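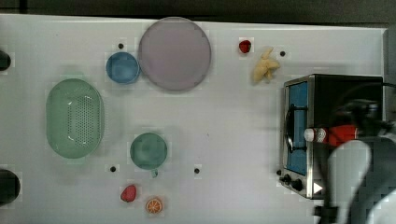

Section 3: Laying Out Your Play Kitchen

Welcome to the fun part! By now your Plular table should be standing level, so it's time to bring out the dishes, the food and the oven. Allow yourself a bit of time for this - the first layout is the one children remember, and they'll ask for it again.

Before you start

Wipe the tabletop with a soft damp cloth and let it dry. Wash any dish that has been in storage.

3.1 Placing the toaster oven

1. Lift the oven with both hands, one under each side. Never carry it by the door handle.
2. Set it down near one side of the table, with the door facing in toward the dishes.
3. Open the door all the way. If it bumps a plate or a mug, slide the oven back and try again.

CAUTION: If you use a real toaster oven as a prop, leave it unplugged and tie up the cord. Toy food must never go into an oven that is switched on.

3.2 Setting out the dishes

1. Start with the big round plate. It does most of the work in any pretend meal, so give it a generous spot toward the back.
2. Put the small bowl right beside it.
3. Lay the colander on the side away from the oven, base down. We love this piece! It serves as a sink, a fruit basket and (very often) a hat.
4. Stand the mug near the front, handle toward the child.

3.3 Adding the food

1. Scatter the fruit instead of piling it up. A strawberry by the plate, another by the mug, a banana off on its own - hunting for ingredients is half the game.
2. Keep an orange slice close to the front edge for small arms.
3. Leave the plate and bowl empty. The cook fills them.

NOTE: Check toy food for cracks or loose bits each time you put it away, and throw out damaged pieces. Small pieces are not suitable for children under three.

3.4 Your first order

Call out something simple, like "strawberries in the blue bowl, please!" Once that goes smoothly, try two steps: rinse the banana in the colander, then serve it on the plate.

For packing up, go to Section 4.

Guide text by Valbona Stojanović. Revised Oct 28, 2020.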